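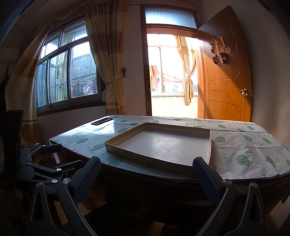
I've had the Nastby tablecloth clips since February, and I'm very nearly in love with them. They hold well, they don't pinch my fingers, and they went through a long, breezy lunch on the porch without slipping once (my old ones were all over the lawn before the soup!). The set of 4 is a bit stingy for a big family table — I ended up ordering 2 sets — but I'd buy them again tomorrow, and my sister already wants some.

Réka Győri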